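The demo kitchen at Erkura smells of toast by midmorning, and the woman who has run the company's lunch counter for years would like it noted that she did not make the toast. She was asked in April to help test the arms that Tundo wants to put behind counters like hers. She said yes, she says, mostly so that someone who has worked a lunch rush would be in the room.

"They tell me it frees up my hands," she says. "For what? My hands were doing the job they pay me for."

Her counter serves 400 people on a busy day. The pitch from Tundo is that the arms take over the plates, bowls and bread while the staff look after customers. She has read the brochure twice and can't find the part that says how many staff.

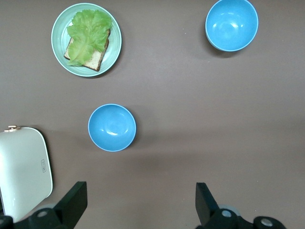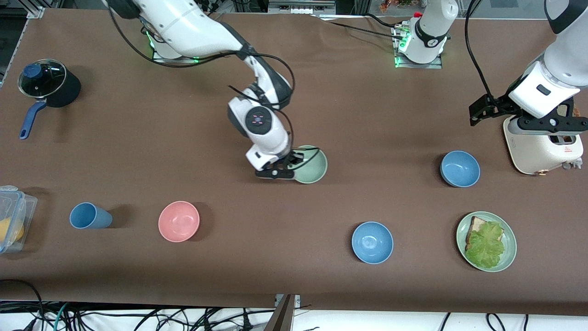 A sandwich and dishes at the test table.

"A sandwich is easy until somebody wants no lettuce," she says. "Then it's a conversation. I have 180 of those before one o'clock."

She is not against machines. The dishwasher, she points out, is a machine, and she would fight anyone who tried to take it away. What bothers her is the training. Her two newest coworkers now spend part of each shift setting out bowls for the arms and putting them back again – work that didn't exist last year and doesn't appear in anyone's job description.

A manager at Erkura, who asked to be left unnamed, told me no jobs will be cut "in the pilot phase." I asked when the pilot phase ends. He said that was being discussed.

She laughed when I passed that on. "I've been in a pilot phase before. They put in the ordering screens and I lost the girl on the register."

Would she work next to the arms if they came? She thinks about it for a while. "I'd want it in writing who cleans them," she says. "And who gets yelled at when the line stops."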